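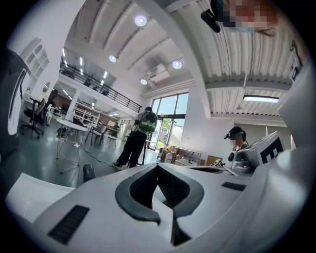
Silvana Furtado
Travel writer and part-time ski bum

So we finally did the lake trip. I'd been threatening to book Skusutham Lodge for years, and every winter somebody in the family had a wedding or a bad knee, and it slid. This time I just paid the deposit in August and told everyone afterward. Best way to do it!

The lodge sits at the bottom of the Jekberg lifts, close enough that you can clomp over in your boots with your coffee still in your hand (I did, every morning, and spilled it twice). There are 19 rooms, all on the hill side, and the one to ask for is on the top floor at the end of the hall. It has a window seat and a bathtub. The rooms underneath are fine too, but you do hear the ski lockers banging from six-thirty on. Bring earplugs if you're a late sleeper.

My sister doesn't ski, and I was worried she'd be bored stiff by day two. Nope. She signed up for a snowshoe walk up to Shehu Overlook and came back pink in the face and talking nonstop about a fox. Then she did it again the next day with my nephew. It's a two-hour loop, not steep, and the guide carries a thermos of hot cider that I'm told is worth the climb by itself.

As for me, I skied until my legs quit. Jekberg isn't a big mountain and the long-timers will tell you so, but the blue runs off the back chair are wide and quiet and just my speed. I never waited more than a few minutes for a ride up. The snow was better in the mornings — by mid-afternoon the lower part got scratchy and I'd call it a day and go find the hot tub.

Food! The lodge does a decent breakfast (get the potato pancakes, skip the oatmeal). For dinner we walked down the road to Trinine, which has six tables and a woodstove, and you really do have to call ahead. We didn't the first night and ended up eating crackers and cheese on my bed, which the kids thought was the highlight of the whole vacation.

Money stuff, because people always email me about it: we paid $300 a night for the big room, breakfast included. Rental skis were extra, and so was parking, which annoyed me a little. Ask about the midweek rate when you call. It isn't on their website.

We're already fighting over who gets the window seat next year. I paid the deposit, so I'm pretty sure I win.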